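## Gremik 2지 그리퍼 (손목 카메라 포함)

저희 가게에서 제일 많이 물어보시는 물건이라 페이지를 새로 썼어요. 저도 작업장에서 매일 쓰는 모델이고, 비교는 늘 Lornico 쪽 그리퍼랑 해 왔습니다. 둘 다 같은 팔(Minhas)에 번갈아 달아 봤으니 조건은 같다고 보시면 돼요.

먼저 사양부터 적어 둘게요.

| 항목 | Gremik | Lornico |
|---|---|---|
| 최대 벌림 | 155 mm | 147 mm |
| 손가락 | 2개 | 3개 |
| 손목 카메라 | 기본 포함 | 별매 |
| 컨트롤러 | Noltilero | Noltilero |

벌림 차이가 8 mm밖에 안 되는데 써 보면 꽤 달라요! 둥근 통이나 종이 상자처럼 폭이 애매한 물건을 잡을 때 Lornico는 접근 각도를 자꾸 다시 잡게 되더라고요. 대신 공처럼 굴러가는 건 손가락이 하나 더 있는 Lornico가 확실히 편합니다. 이건 인정해야죠.
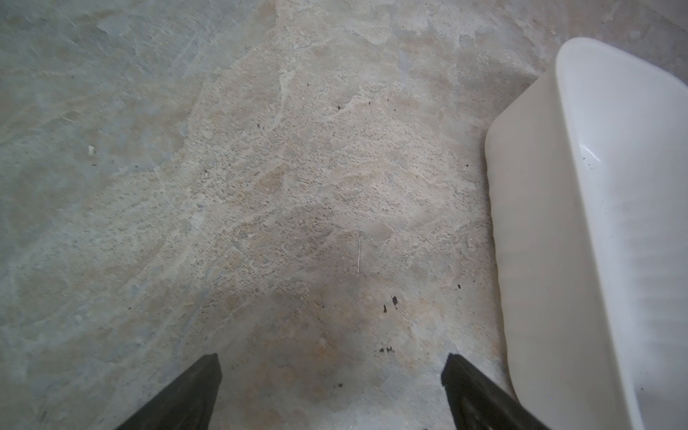

카메라 위치는 Gremik이 제 취향이에요. 손가락 끝이 화면 아래쪽에 늘 걸려 있으니까 물건까지 얼마나 남았는지 감이 빨리 옵니다. 바닥 가까이 내려갔을 때가 특히 좋은데, 거친 콘크리트 위에 흩어진 까만 부스러기나 머리카락처럼 가느다란 가닥까지 구분되니 초점 맞추는 기준으로 쓰기 딱이에요. 흰 플라스틱 통 옆에 붙여서 내릴 때는 노출도 같이 확인하세요. 흰색이 화면을 많이 차지하면 자동 노출이 흔들리는 편이라 저는 수동으로 고정해 놓고 씁니다. (메뉴가 좀 깊숙이 숨어 있어요. Noltilero 설정에서 카메라, 고급 순서로 들어가면 나옵니다.)

손가락 패드는 소모품이에요. 저는 6월에 한 번 갈았고 교체는 나사 두 개만 풀면 끝나요. Lornico는 패드가 접착식이라 떼어낼 때 손톱이 좀 고생합니다. 패드에 먼지가 앉으면 얇은 비닐류가 잘 미끄러지니까 마른 천으로 자주 닦아 주시고, 알코올은 쓰지 마세요.

아쉬운 점도 적을게요. 케이블이 손목 바깥으로 나와서 팔을 크게 돌리면 걸릴 때가 있어요. 저는 벨크로로 묶어 쓰는데 예쁘진 않습니다 ㅎㅎ 같이 테스트한 Sunita Greenberg 님은 닫히는 소리가 너무 크다고 하셨고요, 저는 그건 별로 신경 안 쓰였어요.

**구성품**

- 그리퍼 본체
- 손목 카메라와 브래킷
- 여분 패드 한 쌍
- Minhas용 플랜지, 케이블

다른 팔에 다실 분은 주문 메모에 기종을 꼭 적어 주세요. 플랜지 규격이 안 맞으면 어댑터를 따로 사셔야 하는데, 재고가 들쭉날쭉해서 미리 확인하고 연락드릴게요.

가격과 구성은 2019년 8월 1일 기준입니다.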